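# Who Picks Up the Socks?

At the Pristlow laundry in Skusach, people wash things for hotels and for families. On a busy day, 179 bags come in. Somebody must take each piece out and decide where it goes. For many years this was done only with hands.

Now the workers at Pristlow are teaching a machine to help. First, a person holds a gripper, a tool with two fingers that open and close. The person picks up a sock with it, again and again. A computer studies these moves, so that later a robot arm can try the same.

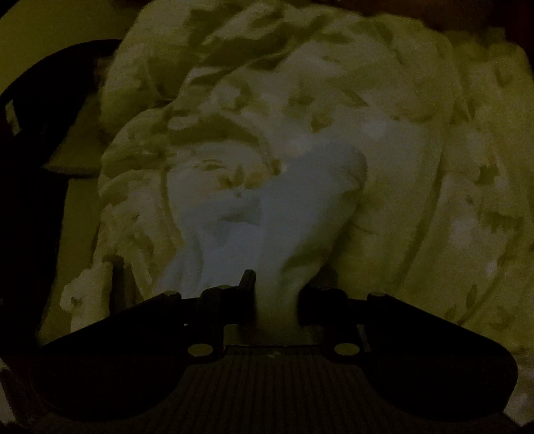
*A white sock in the gripper, on top of a comforter with a leaf-like pattern.*

Is a sock difficult? For you, no. But cloth has no fixed shape. A cup looks like a cup every time, and a sock can be long, flat, or rolled like a ball. When it lies on a big blanket with many folds, the computer can mix up the two.
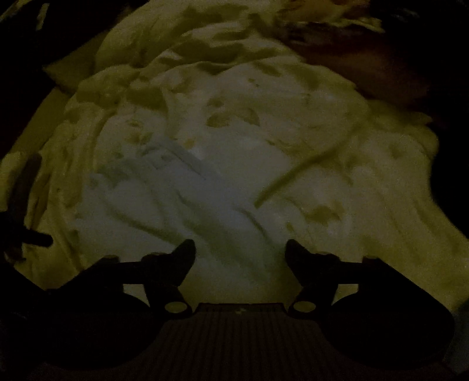
Big pieces are harder still. If you pull a sheet at the wrong place, you only get a bigger heap! Hiu-tung Mak has worked at the sorting table for many years, and she knows where to hold a sheet without thinking. The computer has to learn this from roughly 300 tries.

What changes for the workers? Hiu-tung bends down less, and her back is happy about it. She also has new work: she shows the moves, and she checks what the robot arm has sorted. Two of her friends went to a course in Dinberg to learn how to repair it.

Some workers were worried about their jobs, and some still are. They asked the boss to talk with them before each new machine comes. The next talk is in November.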